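Equipment > Household handling > Losska 2 tabletop set

Losska 2 tabletop handling set

Losska 2 is a tabletop arm set from Drelilholm for picking up, sorting and putting away small household items. It ships with one arm, a pair of soft-pad fingers, a clamp base and the Gradon control software.

What it can do now

Rigid objects with a clear outline go well. Jars, boxed goods, bottles and tins can be moved from a table to a shelf or bin with no setup beyond marking the work area. In our own trials of 2,000 mixed pickups, 76 percent ended with the item in the right place on the first try.

What it can't do yet

Soft and tangled things are still slow. Paper tissue, loose cable and plush change shape as the fingers close, and the arm often has to let go and start again. Of the 624 pickups in the tissue and cable group, most needed a second attempt. We don't recommend the set for clearing a full table without a person nearby - it is a bench tool, and a cautious one.

It will not fold laundry. Dishes have not been tested.

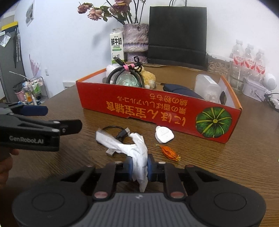

Soft and mixed items

A twisted tissue held between two blue fingertip pads, with a short USB cable and a small white case on the table, is typical of this category. Thin paper needs a light, even pinch from both sides. Set grip force to the lowest step in Gradon and keep cables out of the approach path.

Replacement pads are sold in pairs. The Hordiienko clamp base fits table edges without drilling and can be ordered separately. Orders placed before February ship with the older power supply.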